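Help wanted at Melarton: someone patient with old furniture (part-time, paid)

Hi! I'm Zodwa Mokoena, and I run Melarton, a small workshop on the Undcombe road where we fix up and repaint used bedroom furniture. Dressers mostly, plus nightstands, vanities, the odd wardrobe that somebody's aunt couldn't bear to throw out. I'm looking for two people to join us for the fall, and I'd love at least one of them to be a person who gets weirdly happy about drawer pulls.

I mean it about the drawer pulls. A big part of this job is hardware. Pieces come in with knobs missing, handles that wobble, screws that somebody forced in at an angle years ago and then painted over (twice, usually). You'll take things off, clean them up, sort them into the right tray and put them back so the drawer opens the way it should. There are 2,104 knobs and pulls in our parts cabinet as of the June stock check, and Mingxuan knows where every one of them lives. You will not be expected to. You will be expected to put them back where you found them!

The other half is surfaces. Wiping down, light sanding, filling dings, a lot of masking tape. If a piece has carving on it, like the scrolls and roses you get on the fancier vanities, then you're in there with a soft brush and probably a podcast. I find it relaxing. Thabiso finds it maddening and will happily swap you his carving for your sanding, so do talk to him.

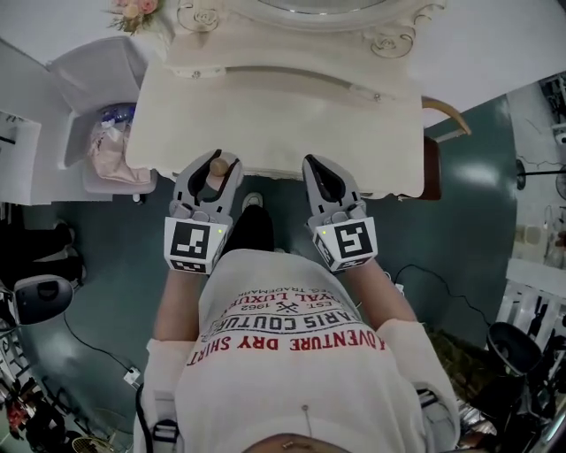 Wooden knob at the front edge of a white vanity with a carved mirror frame.

White vanities are our bread and butter, so you'll see plenty of them. Cream, off-white, white that used to be whiter. People want them for guest rooms and for their kids heading off to a first apartment, and they tend to want them quickly. We turn most pieces around in 10 days.

What I'm hoping for:

Steady hands, and the sense to stop when a screw won't budge and come get one of us.
OK with bending over furniture for a good part of the day. I won't sugarcoat it, your back will know about it the first week.
Able to lift one end of a dresser with a partner. Drawers come out first, always.
Some English or some Zulu, either will get you through lunch.

You don't need woodworking experience. Oratile came to us from a bakery and now does our best paint finishes. Please don't buy tools, we have tools. Wear closed shoes and clothes you don't love, the paint gets everywhere.

Hours are mornings, with one longer day when the Villanueva warehouse drops off a load and we all pitch in to unload and tag. We'll talk pay when you call, it's hourly and we pay for the trial morning too, whether or not you end up staying. The bus stops at number 47, right across from our gate, and there's room for bikes in the hallway.

To apply, send me a few lines about yourself through the contact form or just leave a note at the shop. No fancy résumé, please. Tell me about something you fixed, or tried to fix and made worse, I like those stories even better. I'm taking names until 14/08/2026 and Xolani Ngubane will call everyone back to set up a time. If you get his voicemail, leave your number slowly, he writes them down by hand.

Zodwa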